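Hilo sobre mudarse a un piso pequeño, que llevo 2 meses en Tristcombe y tengo opiniones (muchas)

1/ El piso está en la calle Fontana y la cocina es un pasillo con fregadero. La primera semana comí de pie todos los días!! No lo recomiendo, o sí, según lo vagos que seáis

2/ Lo que me salvó fue subirlo todo a la pared. Ganchos, cestas, lo que sea, pero arriba 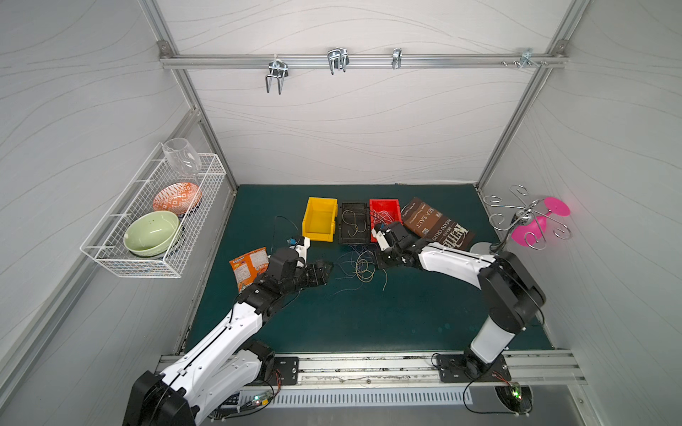 El cuenco verde claro, mi favorito

3/ Lo siguiente, los muebles. Miré 400 anuncios en Staveo y acabé con una mesa plegable que cojea (le he puesto un cartón debajo y tan feliz)
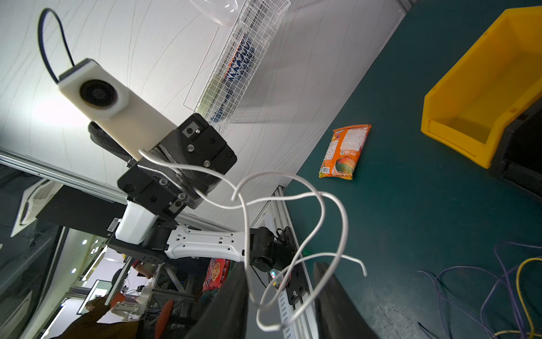 4/ La luz es lo que peor llevo, en marzo a las cinco ya tenía que encender la lámpara. Y luego están los cables, que cuelgan en bucles como ese blanco y no hay manera de que se queden quietos. He comprado bridas, ya os contaré

5/ Presupuesto: me puse un tope y me lo salté, cómo no. Entre fianza, mesa y cacharros se me fueron más de 3.236 libras, con la fianza llevándose casi todo

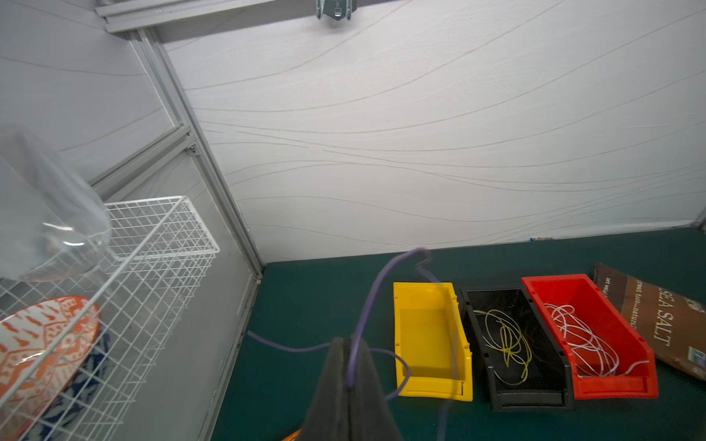
6/ Y aun así me compensa, porque tengo la piscina Tinside a un paseo y un vecino que toca el acordeón fatal. Si tenéis trucos para que un armario estrecho cierre con abrigos dentro, os leo!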